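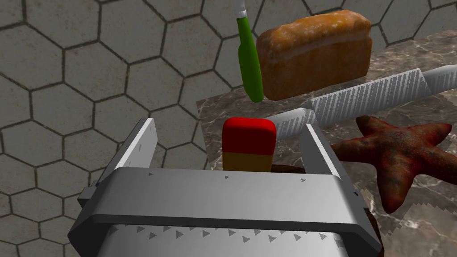 Figure 3. Wrist view from the simulator included with the kit, with the two-tone block between the open fingers and a loaf and bread knife on the counter.

4.2 Simulated kitchen trials

The Pillel kit is sold as a two-finger gripper, a wrist camera mount and a simulator license. We reviewed the version shipped in July. The hardware tests are in Section 4.1. This section covers the simulator only, which the vendor offers as a way to train and check grasping policies before any work on a real arm.

All runs used the kitchen template. The template draws new surface materials for walls and counters at each reset, and it also changes which objects are placed on the counter. We left both settings at their defaults. Alper Yaman wrote the task scripts and Cengiz Canpolat ran them on the Stetville workstation. Training used 3000 episodes and evaluation used 1000, with no overlap in random seeds.

The task was to pick up one named object and move it to a target spot. An episode was scored as a success if the object was within the target area and at rest when the time limit ran out. We did not give partial credit for a lift without a placement. Clutter was left in place, so long objects such as the knife in Figure 3 could lie close to the approach path.

Setup took one person 2 days. Most of that went to the camera calibration file, which the manual describes for an older mount. Dastcombe, the reseller, sent a corrected file on request. We also found that counter edges can render with a jagged outline in the wrist view. We left this uncorrected in the training images.

Wall patterns with strong contrast were kept in the set. A policy that relies on plain backgrounds should be tested against them, and the template makes that easy to do through a single seed list. Our list has 1062 entries and is supplied with the scripts.

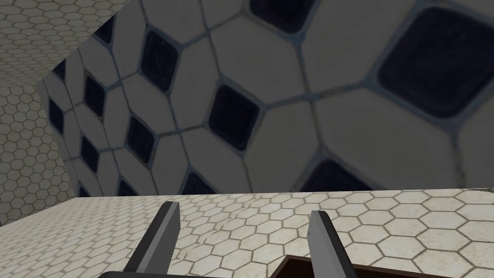 Can the simulator be used without buying the gripper?
The license is sold separately for one workstation, but the wrist mount calibration files come only with the full kit.

We repeated the evaluation on the Aydoğan arm model, using the same seeds and time limit. The only change to the scripts was the joint limit table. Results for both arm models are given in Table 2.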